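Dexter Thibodeaux
@dthibodeaux

Old Dell tower, stripping it for parts this week. Thread on what stays, what goes, and the order I do it in.

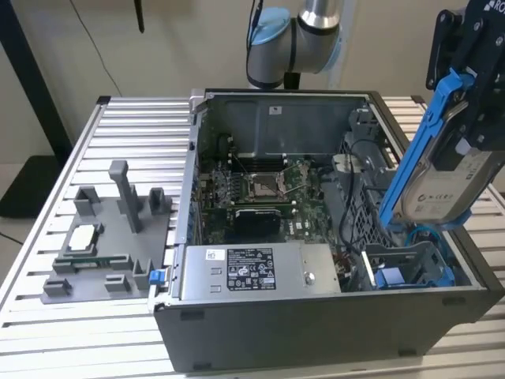 1/ Case goes on its side, panel off, before anything else. I hold the power button for 4 seconds with the cord already pulled. Then I start unplugging.

2/ Drives first. In this family they sit in blue plastic caddies. Squeeze the tabs and slide. The caddy flexes off the drive without a screwdriver, so keep the caddy. Replacements cost more than the drive is worth.

3/ Label the drive before you put it down. Masking tape, date, machine number. I have a shelf at Pendwood with 3 unlabeled drives on it and no idea what they came from.

4/ CPU socket is empty with the lever up. If the board is going to be reused, close the frame and put a cover on the socket. Bent pins on an LGA board are a bad evening with a needle and a loupe.

5/ Power supply last. Read the label before you decide anything. Some Dell units use a non-standard main connector and won't run a generic board without an adapter. Do not open the supply itself. The capacitors hold charge.

6/ Cables: photograph the routing before you pull. The run over the drive cage is the one I always get wrong going back in – too much slack and the side panel won't seat.

7/ Screws. Two sizes in most of these, 6-32 and M3. Drives of the 3.5 inch kind take 6-32. Force an M3 in there and it falls out later.

8/ Berenice Barajas asked about wiping. One full overwrite pass, then check the log. If the drive throws read errors I drill it. I don't sell those.

9/ Keep list: supply, caddies, heatsink, SATA cables with good latches. Scrap list: front panel audio, anything with a cracked clip. The board goes in an antistatic bag until I find a CPU to test it with.

10/ Next one is a small form factor from Stellan Björklund. Same order, half the room for my hands. Will post the supply pinout on Monday if the label is legible.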